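Been asked a few times how I'm keeping a sourdough starter going with flour so hard to find. Putting it all in one thread so I can link to it. 27/04/2020

1/ I started mine in January, before any of this. Plain flour and tap water in a jar. It has been fed nearly every day since then. I am not an expert, I have just made a lot of bread and a fair number of bricks.

2/ The big thing: you do not need to keep a huge jar of starter. Most recipes have you feeding it a cup of flour at a time and throwing half away. That made sense when flour was cheap and on the shelf. I keep two tablespoons.

3/ Two tablespoons of starter, two of flour, a bit less water than flour. Stir, lid on loose, leave it on the counter. If I'm not baking that week it goes in the fridge and gets fed when I remember.

4/ The night before baking I build it up. One bigger feed, left out overnight. By morning it should be full of bubbles and smell a little like yogurt. If it smells like nail polish remover it is hungry. Feed it again and wait. 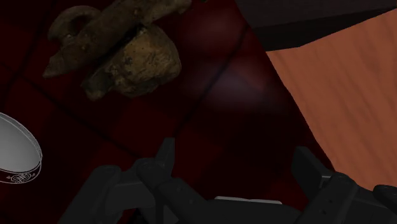 Dark red tile, a silver dish and something brown.

5/ On flour. Keegan Bolger asked if it has to be bread flour. No. All-purpose works, the loaf just spreads out more. Use a little less water and bake it in a pot or a loaf pan so it has something to lean on.

6/ Whole wheat is good for the feed even if you bake with white. The starter gets going faster on it. I put a spoonful in every few days.

7/ Lockyer, the feed and grain store out on Tillard Road, is selling flour in big sacks if you call ahead. Ngaio Lockyer takes orders in the morning and you pick up from the side door. Two sacks per household. I split mine with Delwyn Henare next door - she left the empty bins on the porch and I filled them.

8/ Store it somewhere dry with a tight lid. If you have freezer space, put it in there for a few days first, then move it to the cupboard. Whole wheat goes stale faster than white so keep that one cold.

9/ Schedule, since people want one. Mix after breakfast. Fold the dough a few times over the next couple of hours. Shape it in the afternoon. Fridge overnight. Bake the next morning straight from the fridge.

10/ You can ignore most of that. I have left dough in the fridge an extra day and it was fine. Hemi Tuhiwai leaves his for longer than that and likes it better, more sour. I thought it was too much.

11/ My kitchen runs cold, so everything takes longer than the recipe says. Go by how the dough looks. It should be puffy and jiggle when you shake the bowl. If it is still tight and flat, leave it alone and check in an hour.
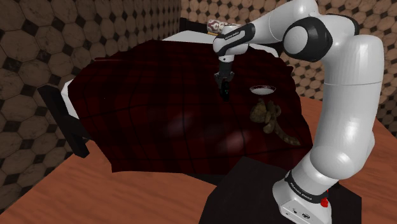 White arm over the bed, black fingers down near the blanket.

12/ Baking. Heavy pot with a lid, oven as hot as it goes, heat the pot first. Lid on for the first part, then off until the crust is darker than you think it should be. Let it cool before cutting. I never do and the middle is always gummy.

13/ If you don't have a pot, use a baking sheet and put a pan of hot water on the rack underneath. Vaughan Ashby does it this way and his crust is better than mine.

14/ Discard. With a small jar there is hardly any, but what there is goes in pancakes or gets spread on a tray with salt and oil and baked as crackers. Watch the crackers, they go from pale to burned very fast.

15/ If yours died, mine can be shared. I dried some on parchment and broke it up into flakes. Message me and I'll leave an envelope in the mailbox for you - local only please, the post office line is long enough.

16/ To wake the flakes up: cover with lukewarm water, let them go soft, stir in a spoon of flour. Feed once a day. It will look like nothing is happening for the first couple of days. Keep feeding it.

17/ Someone asked about rye. I have not been able to get any. If Lockyer gets some in I'll add to this thread.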